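We use cookies to remember your basket and see which pages people read. Accept all | Manage settings

About Asante

Reading time: 2 minutes

Hello, and thanks for wandering over to this page! I run Asante, a small school for people who want to learn to bake bread at home. It's me, two ovens, a very long apron rail and whoever has signed up that day.

I started out as a customer, really. I went on a weekend course at a mill called Grelik, came home with a bag of rye flour and a jar of starter, and proceeded to make bricks. Flat, sour, grey bricks. My family ate them very politely. I kept going (I'm stubborn) and after 28 loaves I cut one open and it had proper holes in it. I rang my mum.

Friends asked me to show them, then friends of friends, and before long my kitchen at home was too small and there was dough on the light switches. So I took a lease in the old Erov building, up the stairs from the bike shop, and put in a decent sink.

What we do

Classes are small and fairly noisy. You'll make everything by hand, from weighing the flour to slashing the top, and you take home whatever you bake – plus 100 grams of starter in a jar with a lid that fits. I run a white tin loaf day for complete beginners, a sourdough day, and a flatbread evening that tends to go on longer than it should.

I don't mind if you've never switched an oven on. I don't mind if you've been baking for years and just want company either. The only thing I'm strict about is salt, so please weigh it!

Most of our flour still comes from Grelik, and the oats and seeds come from Kilex, who deliver early and always take the stairs two at a time.

Working on wood

People often ask what to knead on at home. I like a bare wooden top, pale enough to show up any stray bits of dough, with a light dusting of flour and nothing else. Scrape it down after, wipe it with a damp cloth and let it dry in its own time. I've gone off marble – it's lovely for pastry but too chilly for a slow dough in winter. 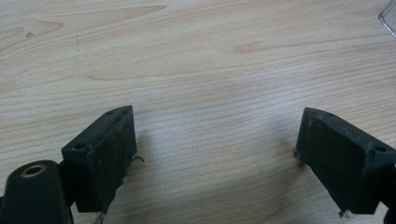
Coming along

New dates go up at the start of each month, and the May ones are on the bookings page now. If the day you want is full, drop me a line and I'll put you on the list. Gift vouchers are there too, and they don't run out.

Contact us | © Asante 2025 | Back to top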